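Open afternoon at the Edside packing hall

The Edside hall opened to visitors for one afternoon in January, from one o'clock until five. It sits behind the old rail yard, and the easiest way in is through the gate on the north side, where there is parking for a few cars. Most people walked over from the bus stop.

The hall is run by Clutimer, which packs bread, rolls and dry goods for small shops and for a home delivery service called Kandalska. The company moved in last year from a smaller place across the river. There are 18 people on the day shift and a smaller crew at night, when the bread comes in.

Begoñe Figueroa led the first tour. She manages the day shift and kept things moving, with time for questions at each stop. We started at the loading doors, went past the racks and ended up at the packing tables. Visitors had to wear hair covers and keep behind the yellow line near the conveyor.

Racks and crates

The racks take up about half the floor. Bread stays on the lower shelves and dry goods go above. The crates come from a supplier called Nistor and stack inside each other when turned around, a small thing that the staff brought up more than once. On a normal day the hall sends out 261 orders. Before holidays the number goes to more than 1000, and the office staff come down to help.

Bags and labels

The part I had come for was the packing. Clutimer still uses plastic bags for most of its bread – paper was tried for a few months, and the shops complained that rolls went hard by evening. Iulian Chiriac, who works on packaging, said they are testing a thinner film this spring.

Labels go on last. He said a label stuck over a fold often fails to scan, and the bag then has to be put aside and done again by hand. There are light wood tables along the wall for looking over single bags. On one of them was a crumpled clear bag with something pale and rounded inside, a small white label and black lettering on the plastic.
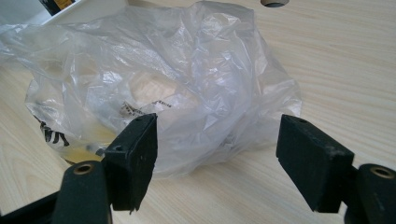 Getting there and practical notes

The tour took a little under an hour. The floor is cold near the loading doors, so bring a jacket. Coffee was served in the upstairs break room, along with rolls from the morning delivery.

Bus 187 stops at the end of the street. The next open afternoon is planned for the fall, and sign-up will be at the front office.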